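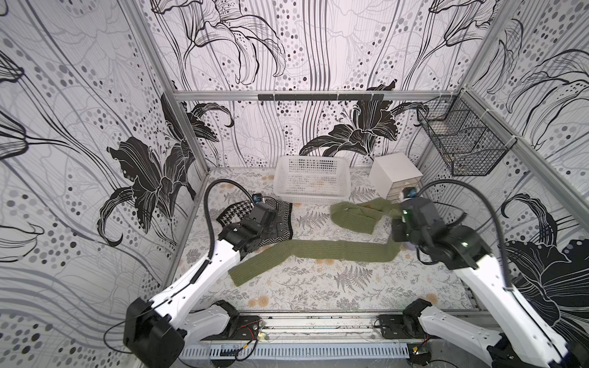

Toldo lateral de la autocaravana: ¿lona entera o malla?

warkia_sur
Buenas a todos. Se me ha rajado el toldo lateral por la costura (tercer invierno, ya le tocaba) y dudo entre una lona cerrada y una de malla. Me piden 700 euros por la Flasero con montaje. ¿Alguien la lleva?

Junaid Bangash
Yo llevo la malla de Jostar desde octubre y encantado, deja pasar el aire y no hace vela. Eso sí, cuando llueve, gotea. Para sombra, perfecta!
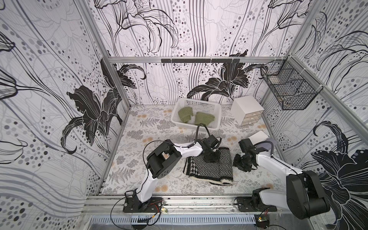 pepa_y_furgo
Pues yo no volvería a la malla ni regalada. En la costa nos cayó una tormenta y acabamos cenando dentro con las sillas encima de la cama – una fiesta. Con lona entera por lo menos recoges seco lo de fuera. Para los trastos pequeños sí me gusta la rejilla: una cesta de malla metálica negra colgada en la pared, como la de la foto, y debajo del toldo no queda nada por el suelo.

Tariq Dhanial
Discrepo, Pepa. La lona entera hay que recogerla con cualquier racha. A mí me dobló un brazo y el arreglo fueron 100 euros. Mira primero el raíl, warkia, que igual solo necesitas cambiar la tela.

warkia_sur
El raíl está bien, solo un poco sucio. ¿Y dónde compro tela suelta?
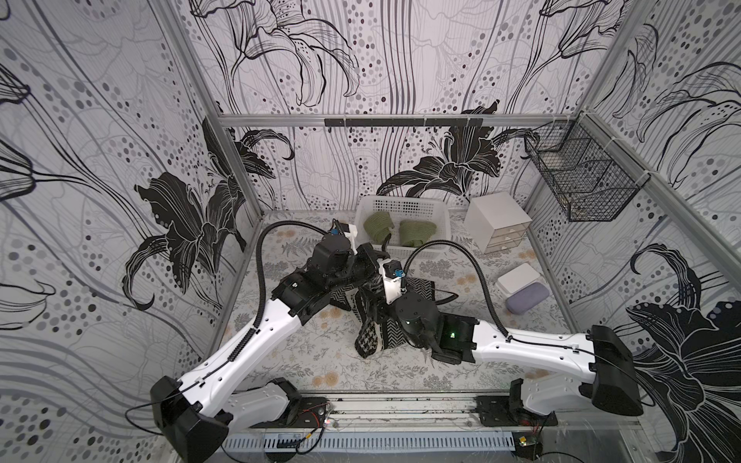 Tariq Dhanial
En Yousafzai la cortan a medida, yo tardé 10 días en tenerla. Mide dos veces el cordón que entra en la guía, que ahí la pifié. Y para las luces no le hagas agujeros a la tela, ponlas con bridas blancas pequeñas, de las que sujetan esa cesta a la pared, y las cortas al acabar la temporada.

pepa_y_furgo
Bridas al sol... a mí se me parten todas. Yo uso velcro.

warkia_sur
Vale, pido presupuesto de la tela y os cuento. Lona entera, lo siento Junaid!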